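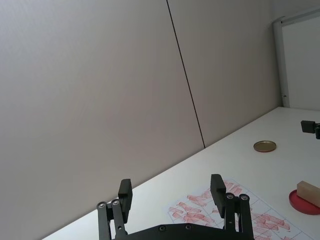
Gridded test sheet with pinkish-red marks, on the white table.

Stamp pad trial: first results

The comparison of the two ink pads on the shortlist, Semer and Colletti, is now complete. The work started in August and was run by Siu-ming Chuang on the white table. The question was how many readable impressions each pad gives before it has to be re-inked, using the small hand stamp that goes on returned sample cards.

The sheets are plain white paper printed with a thin-line grid. Impressions are placed in rows, one cell at a time, at normal working pace. An impression is scored as readable if the full outline is present and it does not run into its neighbor. Overlaps and smears are scored as failures, whether the fault lies with the pad or with the hand.

The Semer pad gave 2,576 readable impressions. The Colletti pad gave 3,376. Both were stopped at the same point, when 2 full rows in succession failed. A total of 86 sheets was used, including those spoiled by misalignment at the start.

Red ink smeared more than black on both pads. Most of the smearing was in the lower rows, where the heel of the hand crosses fresh marks. Working from the bottom of the sheet upward reduced it, and the instructions have been changed to say so. Drying time on the coated Plallness cards has not been measured yet and should not be assumed to match plain paper.

Colletti pads will be ordered once the current stock is used up. Remaining Semer pads go to the Lai store room and can be drawn for labels and envelopes. Please write the opening date on the underside of the tin, not on the lid, as lids get swapped.

Scored sheets are kept in the flat drawer below the paper cutter. Anyone who wants to rescore a set should use a photocopy and leave the originals unmarked. Comments on the scoring rule go to Siu-ming before the card trial begins.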